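Last updated: February 24, 2023
7 min read

Getting a home office circuit to stop tripping

The back bedroom in our house in Ternedham has been a work room since July, and from the first week the RCD in the consumer unit would trip every few days. It took me far longer to find the cause than it should have done, mostly through working in the wrong order. I have written down the order I would use now.

A short note on terms first. An RCD compares the current going out on the live conductor with the current coming back on the neutral. If the two differ by more than a set amount, usually 30 mA in a house, it opens. A circuit breaker does a different job and opens when too much current is drawn. Plenty of older boards have one RCD covering several circuits, with a breaker for each circuit behind it. Ours is like that. When the RCD goes, half the house goes with it, and the switch position alone tells you very little about which circuit is at fault.

My first assumption was overload, which was wrong, and a minute with the labels would have shown it. The laptop supply, the monitor, a lamp and the router come nowhere near the rating of a ring circuit. An overload would also have opened the breaker and left the RCD alone. I bought a plug-in energy meter anyway and logged two days of readings, which told me that a lamp uses very little electricity.

The second assumption was a single faulty appliance. The usual advice is to unplug everything on the affected side, reset, and plug things back in one at a time until it trips. This works well for a kettle with a bad element. It works badly for an intermittent fault, where the thing you plugged in last gets the blame for something that was going to happen in any case. I condemned a perfectly good desk fan this way and only cleared its name in the autumn.

What finally helped was reading about standing leakage. Most switched-mode power supplies have a filter on the input, and where there is an earth connection the filter passes a small current to it all the time. This is normal and allowed for in the design of the equipment. One supply might leak half a milliamp, or one and a half. The currents from several supplies add up, more or less, and an RCD rated at 30 mA is allowed to trip anywhere between 15 and 30. With enough electronics in the house you can sit close to the lower figure all day with nothing actually broken. Then the fridge compressor starts, or somebody uses the iron, and off it goes.

I kept a paper log for 45 days. Each line had the time, the weather, what was switched on and what had just been switched on. There were 21 trips in that period. Plotting them by hour showed a cluster in the early morning and a smaller one after tea. The early cluster lined up with the immersion heater timer. The evening one lined up with nothing in particular, although it was worse on damp days, and I should have paid more attention to that column than I did.

The immersion heater was the first real finding. Heating elements have a mineral filling that takes up moisture as the sheath ages, and the leakage climbs. An electrician tested the insulation resistance and the reading was poor without being an outright failure. He fitted a new element and the morning trips stopped. For the price of his visit I would have been glad of that result a few months sooner.

The evening trips carried on. He had also measured the standing leakage on the protected side with a clamp meter, and it was higher than he liked. The work room accounted for a fair share. I had two extension leads there, one plugged into the other, and an old Cadar surge-protected strip on the end of them. Surge strips commonly have components between live and earth, and these can drift as they age. With the strip out of circuit the reading dropped noticeably. I replaced the whole arrangement with one plain Pillay lead, plugged straight into the wall socket – no surge protection, no indicator lamps, no USB outlets.

That left the damp weather. The outside light by the back door is fed from the same side of the board, and the gland at the bottom of the fitting had perished. There was a neat ring of green corrosion on the terminals. I isolated the circuit, proved it dead, and had the fitting replaced the following week. I do not recommend working on outdoor fittings yourself unless you have the means to test them afterwards. A socket tester with three lights does not count as testing.

So there were three contributions, none of which would have tripped a healthy system alone. The order I would follow next time is as follows. Read the labels and establish whether it is the RCD or a breaker that has opened. Start a log on day one, including the weather. Check anything that heats water. Check anything outside. Have the standing leakage measured before buying or throwing away a single appliance. Leave the desk fan alone.

A reader of the last post asked whether it is worth moving to a board with a separate RCBO for each circuit. We had a quote for this and will probably go ahead. It would not have cured any of the faults above, but each circuit would have had its own leakage allowance, and a trip would have pointed at the right part of the house. The Flernanano energy monitor I reviewed last year will not fit in the newer enclosure, so that will need a separate box beside it. 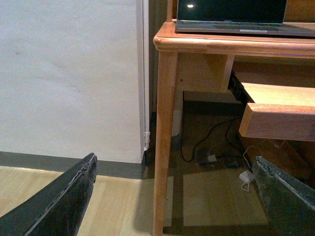

I have asked for a spare way to be left on the board for a heated towel rail, and for the labels to be printed this time. The present ones are in pencil, and nearly all of them refer to rooms by what the previous owners used them for.

14 shares
6 comments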